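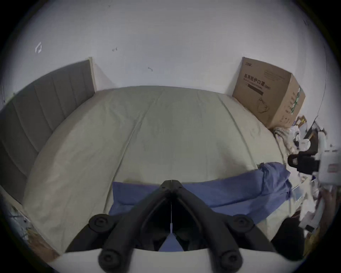 Bed, back room, Wednesday, before stripping. N95 carton still on the far corner.

Flitville flat, back room. Job for the day: get the bed clear and measured so the Wevgate cover can be cut, then sort out the right-hand side if time. Did not get to all of it.

Started 8 a.m. Left the cover on for the first look. Soft creases in it. Seam runs lengthwise, faint, easy to lose in flat light. Want to use it as center line for the pattern but need to check it against the mattress first, last time we trusted a seam it was off and the whole piece went in the scrap bin.

Headboard – gray, upholstered, vertical channels, runs down the left side and not across the end where you'd expect. So the cover can't drop on that side the same as on the right. Tuck only. Wrote "TUCK L" on the pattern paper in red. Beige end piece at the back wall, leave it alone, no fabric over it.

Measurements (mm, steel tape, twice each):

- length, back wall to foot: 2,000
- drop on the right, top edge to floor: 400
- width, first try: 1,489
- width, second try: same, good

Width is under what the order sheet says. Order sheet has a round number that somebody obviously guessed. Use mine. Changed it on the sheet and initialed it.

Sides bow out a bit near the edges with the cover on. Could be the duvet, could be the mattress. Checked after stripping: mostly duvet. Still adding ease at the foot, corners pulled tight on the Genine sample and I don't want that again.

Carton: 医用防护口罩 (N95) on the front, line drawing of a mask under it. Haven't opened it, don't know if it's still masks or somebody reused the box. Moved to hall shelf, label side out. Whoever goes next please look inside and write the contents on the tape.

Light colored fabric bundled next to the carton. Shook it out, put in the wash bag with the duvet. Not ours to cut up!!

Right-hand side. Papers, small packages, a lot of plastic wrapping. Did twenty minutes on it and stopped.

- wrapping: bagged, one full bag, by the door
- papers: into the gray folder, unread, ask before recyling
- small packages: left closed, in a tray
- black boxy thing with the round front: on the window sill, don't stack on it
- white one with the red label: same tray as the packages

Cable down the wall on the right side, thin dark one. Did not pull it. Don't know where it goes at the top and don't want to find out with the bed in the way. Needs a clip or two so it doesn't hang into the corner. Small white bracket thing up on the left of the wall and a couple of hook-looking marks nearer the middle, check if those are worth keeping before anyone fills and paints.

Fabric – Ko cotton is still the first choice. Shrinkage test on the offcut is in the dryer now, will write the result on the next page. If it shrinks more than the last roll we cut long and wash first, no argument. Second choice is the Genine blend, washes better but creases look terrible and this bed gets sat on all day.

To do next:

- shrink result
- cut foot corners in scrap cloth and try them on the matress
- cable clips
- rest of the clutter, bring two boxes w/ lids
- send the corrected width to Wevgate before they cut anthing

Tape measure left on the hall shelf next to the carton. Key back on the hook 11:30.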